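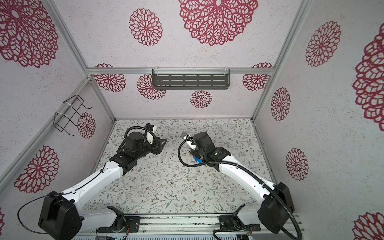 Can I use washable marker lines under chain stitch on cream cotton and still get them out at the end?

Use a water-soluble pen, keep the iron away until the fabric has been fully soaked, and test on a scrap first. Heat can set the blue.

Hetden Needlecraft support
Ticket 82
Subject: Yoke puckering inside the stitched area, Tamthorpe yoke kit
Status: Closed

Customer, 9:40 a.m.
I'm working the Tamthorpe kit, the round-neck yoke with the leaf border. The fabric is the cream cotton that came with it. I have done the two outer rows of chain stitch in rust and most of the leaf filling in green. In the hoop everything lies flat. As soon as I take it out, the filled part pulls in and the plain fabric around the neckline ripples. Steam from the back helps for an hour or so and then it comes back. I have the thread the kit came with (Urbonaitė six-strand) and I'm using three strands as the sheet says. I haven't cut the neckline yet.

Support, 10:25 a.m.
Thanks for writing in. Please don't cut the neckline until this is sorted. A few things we need to know:
Which hoop size are you using, and is the inner ring wrapped?
Did you wash the cotton before tracing the pattern?
When you finish a leaf, do you carry the thread across the back to the next one?
Did you use the Zasden tear-away backing from the kit or leave it off?

Customer, 11:15 a.m.
Wooden hoop, 5 inch, not wrapped. I did not wash the fabric. Yes, I carry the thread across, the leaves are close together and it saves starting over each time. Backing left off. It made the needle hard to pull and I thought it was only for machine work.

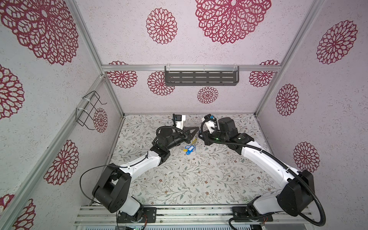 I should add that the rust rows by themselves were fine. I did those first and left the piece out of the hoop overnight, and there was no rippling in the morning. It started with the green. I also tend to move the hoop right over finished leaves, and I tighten the screw as far as it goes.

Support, 1:05 p.m.
That narrows it down. If the rows were flat and the leaves are not, the fabric itself is probably fine. The two likely causes are the carried threads and the tension in the filling.

Please try this, in order:

Turn the piece over and look at the threads running between leaves. If any of them is straight and tight with the fabric out of the hoop, snip it in the middle. Before you snip, run a new short length of green under the stitches at both sides so you have something to tie the cut ends into. Weave the ends in under the filling. Don't knot them.

Lay the piece face down on a folded towel and press with a damp cloth. Lift the iron and set it down again. Sliding it will stretch the neckline, which is partly on the bias.

Leave it flat until it is dry, then check the ripple.

If you traced with a blue pen, tell us before you press anything.
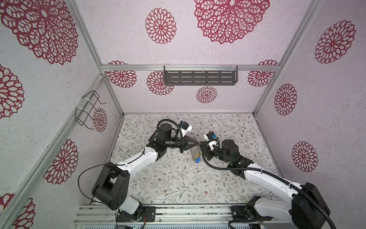
Red mandala print on the walls, vine print on the floor.

Customer, 3:50 p.m.
Traced with the white pencil from the kit, so no pen. I found 13 tight threads on the back and cut them all. Weaving in the ends took longer than the leaves did. Pressed it and left it flat on the towel. The left side is much better. The right side still has a small wave beside the largest leaf.

Support, 4:30 p.m.
Good. The largest leaf has the longest chains in the pattern. If the loops are pulled narrow there, the fabric gathers under them and pressing won't undo it. Check whether those loops look thinner than the ones in your rust rows. If they do, unpick that one leaf and work it again with shorter stitches, letting each loop stay slightly open before you go into the next.

For the rest of the yoke, wrap the inner ring with cotton tape and put the backing under the areas you haven't filled yet. It tears off easily once the stitching is done. A fresh, slightly bigger needle should take care of the dragging - the one in the kit is on the small side for three strands.

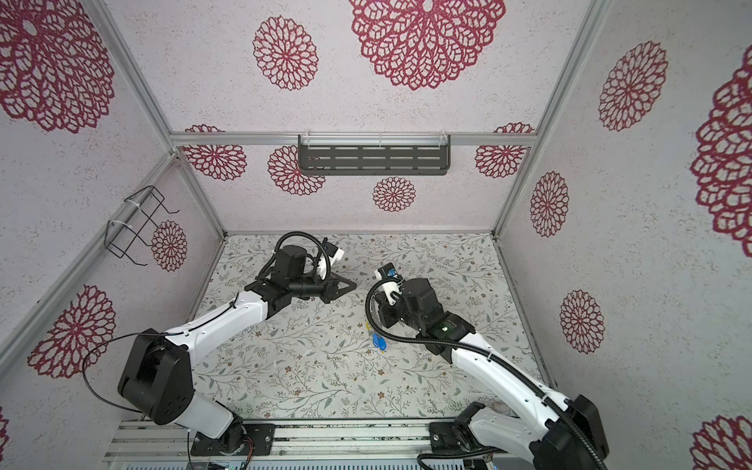 Wall and floor patterns with the two arms.

Customer, 8:10 p.m.
Unpicked and redone. The loops were thinner, you were right about that. I used a new length of green and about 19 stitches where I had fewer before. It lies flat now, in and out of the hoop. Wrapped the ring with some leftover tape. Will the redone leaf look darker than the others? It does a bit under the lamp.

Support, 8:45 a.m.
Open loops catch the light differently, so it may look a shade off until the whole border is done the same way. If the thread number on both wraps matches, leave it alone and compare again in daylight after the final wash.

Wash in cool water and dry flat before you cut the neckline. Leave the stay stitching in until the facing is on.

Resolution: carried threads cut and woven in, one leaf reworked with shorter stitches, backing to be used for the remaining areas. Note added to the Tamthorpe file asking for a larger needle in the kit and a line on the sheet about the backing. Ticket closed at customer's request.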